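3.2 Desk trials of the wrist capture kit

The Manix kit was reviewed as a commercial product, on the terms under which a small laboratory would buy it. The supplier, Gikau, ships the wrist units, a head camera mount, a calibration board and a one-year licence for the processing software. The kit is sold as a means of recording hand motion for training robot arms without a robot present. Assessment was limited to fine sorting work at an ordinary office desk, which the supplier's brochure lists among the recommended uses.

Operators were asked to sort coloured paper clips from a mixed heap into a compartment box. No order of colours was set, and either hand could be used. Sessions began in November and were held in the same room throughout. The results are compared with those for the Chiriac glove in Section 4.

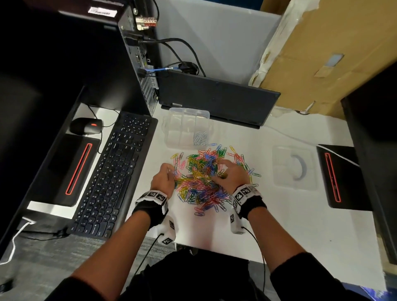
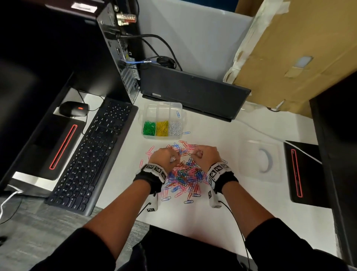

Figure 7. Sorting task at the desk, head camera view. Both wrists carry printed square markers.

Wrist pose is recovered by the kit from printed markers, and the quality of each recording therefore depends on how well the head camera sees them. The software rejects any stretch in which a wrist is lost for more than 8 consecutive images. Reaching flat across the heap caused few rejections. Pinching with both hands at once, fingers curled among the clips as in the second image of Figure 7, was the more demanding posture, and most of the rejected stretches came from it. Operators adapted within the first session by keeping their elbows low. The cable was found to be a minor nuisance when the forearm was drawn back toward the body, and a longer lead with a strain relief would be welcome.

Of 1000 recorded picks, 13 could not be labelled by the software and were passed to manual review. The Mudley labelling service, offered by the supplier at extra cost, was not used. Setup instructions were clear, although the calibration step has to be repeated whenever the straps are loosened, and the manual mentions this only in an appendix. Battery life was not assessed. Glare from overhead lighting is treated separately in Section 3.3.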